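The misspelling drawer

I keep a list of words I have got wrong in print. It began as a single sheet tucked inside my old school dictionary and has since become a spreadsheet, which tells you most of what you need to know about my evenings. The current total is 948 entries, and that's after I threw out the ones that were plainly the keyboard's fault.

"Accommodate" is on there four times. I can spell it perfectly well when I'm looking at it. The trouble starts when I'm thinking about something else, such as the accommodation.

What set me off this week was a leaflet from Drelari, the shop that sells me printer paper, offering a discount on "stationary". Paper does tend to stay where you put it, so I let them have that one. But I then spent most of Tuesday trying to work out how the two words came apart in the first place, with a cold cup of tea and a growing pile of bookmarks.
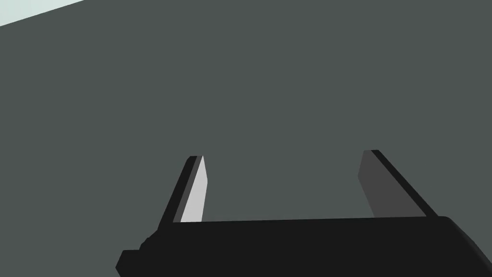 The short version is that a stationer was a bookseller with a fixed shop, as opposed to a pedlar who walked about with a pack. So the two words are cousins, and the E is there mainly to annoy people. Teachers will tell you "E for envelope". My friend Beril Tatlı, who learned English at fourteen and spells it better than I do, was taught "A for at rest" by one teacher and "A for parked car" by another, and she still uses the second.

She also pointed out that Turkish, her first language, is written more or less as it sounds, and that the idea of a spelling contest struck her as very odd when she first came across one. You might as well have a contest for reading the time.

I had no good answer, so I changed the subject to plurals. 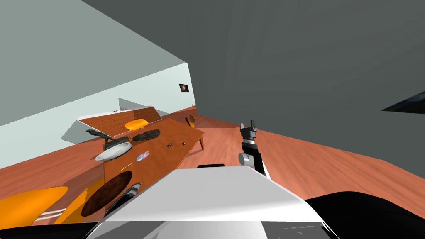
Words that only went wrong once

There's a second tab on the spreadsheet for one-offs. These are the mistakes I made a single time and have never been able to repeat, even on purpose. My favourite is "rhubard", which sounds like a poet who works only in puddings. Close behind is "definantly", from a letter to the council about bins. I suppose I was feeling both definite and defiant, and they never wrote back.

Sinan Karaca read the last post and sent me his own collection, 77 of them, nearly all from restaurant menus. I've added the best to a third tab. "Chicken soap" is a classic and I'm told every town has one. "Baked potatoe with fillings of remorse" I refuse to believe, but he swears by it.

Đạt Tô wrote in as well, to say that I'd spelled "mischievous" with an extra I in the post where I complained about people adding an extra I to "mischievous". I've corrected it. It is entry 948.

On dictionaries, and being told off by them

I do most of my looking up in a fat one-volume dictionary that came from a house sale, with somebody's name, Perihan Kocabaş, written inside the cover in green ink. She has ticked certain words in the margin. I can't find a pattern. "Haberdasher" gets a tick, "habit" doesn't, and "hackney" gets two. I like to think she was ticking the ones she'd managed to use in conversation, in which case she must have been very good company or quite hard work.

The online ones are quicker, but they will keep telling me things. I look up "gauge" and get its rhymes, its anagrams, a little graph of how often it was used in the nineteenth century, and a word of the day. I only wanted to know where the U went. Half an hour later I was reading about the word "nickname", which used to be "an ekename" until the N wandered over from next door, and the gauge had gone clean out of my head.
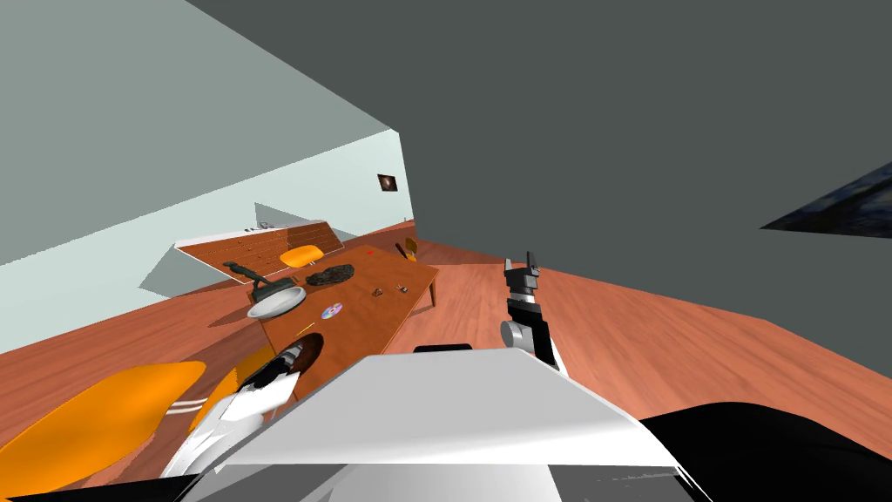 Is "alright" all right?

It depends who's reading. Plenty of people write it and most dictionaries list it, often with a grumpy little note attached, so I'd use "all right" in a job application and whatever you like in a text to your sister.

Nesrin Güler has asked for a post on apostrophes next. I've started one, but it's mostly shouting so far.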